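Right, wallpaper thread. I've been papering something very small with three walls and I have Opinions now. Get a tea.

1/ The paper first, as that's how all this started. It's a lavender-grey with dark damask bands going across it, proper swirly old-fashioned stuff, but in stripes so it doesn't swallow you whole. I found the end of a roll in the bargain bin at Laskowska and carried it home on the bus like a baguette.

2/ The label on the roll says "Takotberg" and then a smudge. If anyone has a full roll of Takotberg in the lavender, please, please message me. I have a hallway that needs it!!

3/ So, small walls. I thought three small walls would be an hour's job. Back wall, left wall, right wall, no door, no window, no radiator to fiddle round. It was two evenings and most of a Sunday.

4/ The thing about bands (I love them, I'd do it again tomorrow) is that they have to meet at the corners. With a leafy all-over pattern you can be a few millimetres out and get away with it. With a horizontal stripe your eye goes straight to the step.

5/ My back wall is 797 mm across. I measured it three times and wrote it on my hand and then on the board and then on the back of the paper, and I still cut the first piece short. Cut long! Trim after!

6/ Giang Phí talked me through the order over the phone. Back wall first, get the bands dead level, then bring the sides in to match. I'd been about to start on the left because I'm left-handed and that's where I was standing.

7/ To get the bands level I ran a pencil line along the boards at 344 mm up and lined the top edge of one dark stripe to it. Same line on all three walls. It's the best tip in this thread and it's just a pencil line.

8/ Paste: thinner than you think. The surface is board, so it drinks the first coat. I did a watery coat, let it dry, then the proper one. My first test scrap bubbled like a pancake.

9/ Someone asked about brush or roller. Tiny roller for paste, dry brush for smoothing. Start in the middle and push out towards the edges. An old store card works as well, but wrap it in a tea towel or it'll leave shiny marks on the dark bits (ask me about my shiny marks).

10/ Corners!! I spent ages deciding whether to wrap the paper round or butt it up. Went for separate pieces and thin aluminium posts in the two back corners. I was worried the metal would look like shop fittings. I think it's lovely with the grey.

11/ Gualtiero Piras, who has hung more paper than I've had hot dinners, told me to cut the strips to height *after* papering and I ignored him. Gualtiero, if you're reading, you were right and I owe you a hacksaw blade.

12/ Now the floor, which I am a bit giddy about. I tried a dark wood-effect first and it was like sitting in the bottom of a wardrobe. Took it straight back up.

13/ Then white. White was too much, it made the lavender look dirty. Poor lavender.

14/ What worked was a light beige, marble-look surface, all soft speckles and faint pale veins. It's warm where the paper is cool, and it's quiet, so the damask gets to do the showing off. It came from Prerik, in the offcuts rack, and I have a strip left over that I'm already planning to waste on a shelf.

15/ Cleaning it is easy, damp cloth and done. I wouldn't use anything scratchy. The speckle does hide crumbs, so have a proper look from the side before you swear it's clean.

16/ The bands together with the floor and the posts.

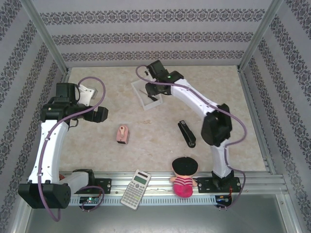
Lavender-grey and dark damask bands on all three sides, marbly beige floor, clear tray with a thin black stick of a thing in it.

17/ Can we talk about the clear tray for a second! I'm a convert. Anything solid on that floor makes a block of colour, and a see-through box just lets the speckle carry on underneath. It's a shallow one, so things don't vanish into it either.

18/ If you want to try this at home without committing to a whole room, do the inside of a bookcase, or the back of an alcove, or a big box lid. One leftover roll will take you a very long way. You need a sharp blade (change it more often than feels reasonable), a long ruler, paste and a pencil.

19/ Cost, for those who asked: paper was 6 pounds because it was the end of the roll. I haven't added up the rest and I don't intend to.

20/ Things I'd change: I'd buy the posts before the paper, so I could hold them in the corners and see how much pattern they cover. I'd also do the side walls on a different day from the back one, when my knees have forgiven me.

21/ Oh, and a question from the replies, does the pattern make the space feel smaller? I don't think so. The stripes run off towards the corners on the sides and it pulls your eye in to the back. Vertical bands would have made it feel like a tent, I reckon. (Now I want to do a tent.)

22/ Next up is the hallway, if the Takotberg turns up. If it doesn't, Grilley has a green one with similar bands and I've got a sample taped by the light switch. I've walked past it all week and changed my mind each time. Votes welcome, lavender or green?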